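Dinarside publica Vurkeo, un conjunto de demostraciones simuladas para el aprendizaje de tareas de manipulación

Martes, 2024-12-17

Dinarside anuncia la disponibilidad de Vurkeo, un conjunto de demostraciones de manipulación generado íntegramente en simulación y destinado al entrenamiento de políticas de control por imitación. La primera entrega comprende 400 episodios de recogida y colocación de piezas sobre superficie plana, ejecutados con un brazo articulado de base fija y pinza.

Cada episodio contiene la trayectoria articular, las consignas de apertura y cierre de la pinza, las imágenes renderizadas y la pose de todas las piezas en cada paso. Las demostraciones se obtienen por teleoperación: un operador dirige el brazo virtual y el simulador registra estados y acciones con la misma marca temporal. Los intentos fallidos no se eliminan. Se archivan en una partición separada, con una etiqueta que identifica la fase en la que se produjo el error.

El entorno de trabajo, denominado Monti, admite la modificación independiente de la posición de las piezas, la iluminación, las texturas y el punto de vista. Las piezas son prismas de distintos tamaños y proporciones, entre ellos cubos rojos de pequeño formato y bloques alargados.

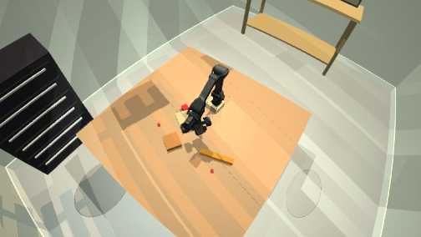 Brazo y piezas en el entorno simulado Monti.

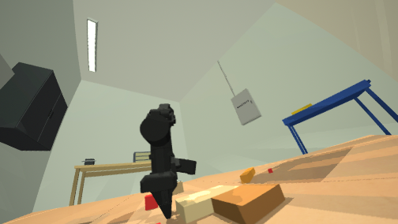 Lucrezia Valentini señaló que el volumen de episodios importa menos que su dispersión, y que un conjunto en el que todas las piezas parten de posiciones parecidas «enseña al modelo a repetir un recorrido, y eso se nota en cuanto se desplaza un bloque». Añadió que la conservación de los fallos fue una petición de los equipos que evaluaron la versión preliminar, y que su utilidad para el entrenamiento todavía está por medir.

La recogida se organiza en 3 niveles de dificultad. El primero parte de piezas separadas entre sí, con acceso libre para los dedos de la pinza. El segundo introduce piezas en contacto. El tercero exige apartar un bloque antes de alcanzar el objetivo. Se reservan 100 episodios adicionales para evaluación, con configuraciones iniciales que no figuran en la partición de entrenamiento.

La anotación se realiza con Jitar, herramienta propia de Dinarside que segmenta cada trayectoria en 5 fases: aproximación, alineación, cierre, traslado y liberación. La segmentación automática es revisada por una persona antes de su incorporación al conjunto. Las discrepancias entre ambas quedan registradas en los metadatos del episodio.

Vurkeo no incluye datos de hardware físico. Dinarside no garantiza la transferencia directa de las políticas entrenadas a un brazo real y recomienda validar por separado los parámetros de fricción y los límites de fuerza de la pinza.

El conjunto se distribuye bajo licencia de investigación, previa solicitud por escrito. La documentación describe el formato de los archivos, las convenciones de ejes y el procedimiento para reproducir un episodio a partir de su estado inicial. Las solicitudes recibidas en diciembre se tramitarán por orden de llegada.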